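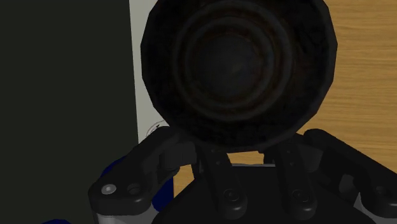
Simulated gripper below a dark round object, with part of the wooden tabletop to the right.

Equipment Planning Officer, Robotics and Automation
Guteck Institute, Nirkirport
Full time, fixed term, nine months with possible extension
Applications close at 5:00 p.m. on the last working day of May

The Guteck Institute invites applications for the position of Equipment Planning Officer. The officer will prepare the purchasing plan and budget for the Institute's new tabletop handling laboratory, to be installed on the ground floor of the Nirkirport building. The position reports to the Head of Technical Services.

Background

The Institute currently tests its handling tasks in simulation under a project known as Fusto. Fusto staff model an arm, a gripper, a table and the household objects to be handled, and use the results to decide which tasks merit physical equipment. The Institute has now approved the purchase of two physical workstations. Planning for the purchase is organized under a separate program, Cropper, which has its own budget line and its own reporting schedule.

No supplier has been selected. The officer will be expected to compare arms, grippers, mounts, cameras, safety equipment and service agreements on their merits, and to present a written recommendation to the Head of Technical Services before any order is placed.

Duties

The officer will:

Draft the equipment list for both workstations, including mounts, tables, cabling, computers and spare gripper fingers.

Request, record and compare written quotations. Any single item priced above $1000 requires quotations from competing suppliers.

Prepare a budget that shows purchase price, freight, installation, training, yearly service and eventual disposal as separate lines.

Meet with Fusto staff to confirm the reach, payload and gripper opening required for each task, and enter these in the equipment specification.

Confirm floor loading, power supply, network points and clearances with the building office.

Maintain the Cropper purchase register. Items priced under $100 may be entered as a single monthly total.

Draft acceptance tests for delivered equipment and arrange for the results to be filed.

The officer will not be required to program or operate robots. A working knowledge of what they need in order to be installed, insured and maintained is expected.
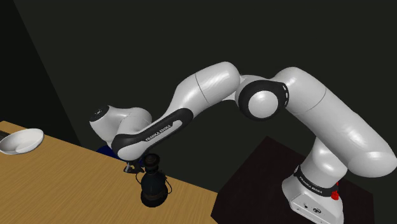
May the officer recommend the same model of arm that is used in the simulation?
The officer may recommend any model that meets the written specification, provided that the comparison includes at least one alternative and that all costs are stated on the same basis.

Qualifications

Required:

A degree or equivalent work experience in engineering, purchasing, laboratory management or a related field.

Experience preparing equipment budgets for a laboratory, workshop, school or production site.

The ability to read technical drawings and supplier data sheets, and to identify what has been left out of a quotation.

Clear written English. Much of the work consists of short memoranda for readers outside the technical staff.

Desired:

Previous involvement in the purchase or installation of a robot arm or other automated equipment.

Familiarity with risk assessment for shared work areas.

Experience with service contracts, in particular with the terms governing response times and replacement parts.

Applicants who have budgeted for other capital equipment, such as machine tools or laboratory instruments, are encouraged to apply. Training in the Institute's purchasing procedures is given in the first month.

Planning stages

The work is divided into three stages. In the first, the officer will review the Fusto task list and settle the specification. Each task on the list is described by the objects handled, the positions from which they must be picked up, and the accuracy needed when they are set down. The officer will convert these into requirements that a supplier can quote against. Where a requirement would raise the price sharply, the officer will return it to Fusto staff for confirmation before quotations are sought. 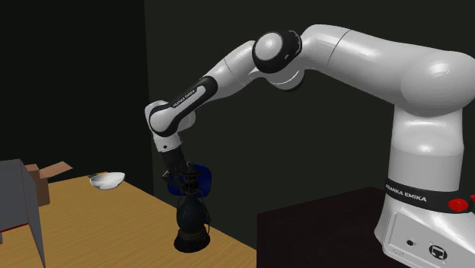 Simulated arm with its gripper at the top of a lantern; a white bowl stands toward the far corner of the table.

In the second stage, the officer will obtain quotations and complete the comparison. Quotations must state delivery time, warranty period, software licensing terms and the price of commonly replaced parts. Supplier visits and demonstrations may be arranged and will be attended by a member of the Fusto staff. Travel to demonstrations is paid by the Institute at its standard rates.

The third stage covers ordering, site preparation and acceptance. The second workstation will be ordered only after the first has passed its acceptance tests. The budget must therefore show how long the quoted prices remain valid, and what allowance has been made should they change between orders.

Conditions of employment

The position is based in Nirkirport. Office hours are 8:30 a.m. to 4:30 p.m. Remote work is possible during the first two stages by agreement with the Head of Technical Services; attendance on site is required for deliveries and acceptance tests. Salary is set according to the Institute's technical staff scale, and the applicable grade will be confirmed in the offer letter. Paid leave and health coverage are provided on the same terms as for permanent staff.

The officer may hold no financial interest in a firm that supplies or services robotic equipment. Finalists will be asked to sign a declaration to this effect before interview.

How to apply

Applicants should submit a letter of application, a résumé and one sample of planning work. The sample may be an equipment budget, a comparison of quotations or a specification, with confidential prices removed. Samples longer than 9 pages will not be read past that point.

Applications should be addressed to the Personnel Office, Guteck Institute, Nirkirport, and marked "Cropper, Equipment Planning Officer." Electronic submission through the Institute's staff portal is preferred. Receipt will be acknowledged in writing. Interviews will be held at the Institute or by video call, and will include a short exercise in which the applicant reviews a supplier quotation and lists the points to be clarified.

Requests for accommodation during the application process may be made to the Personnel Office at any stage.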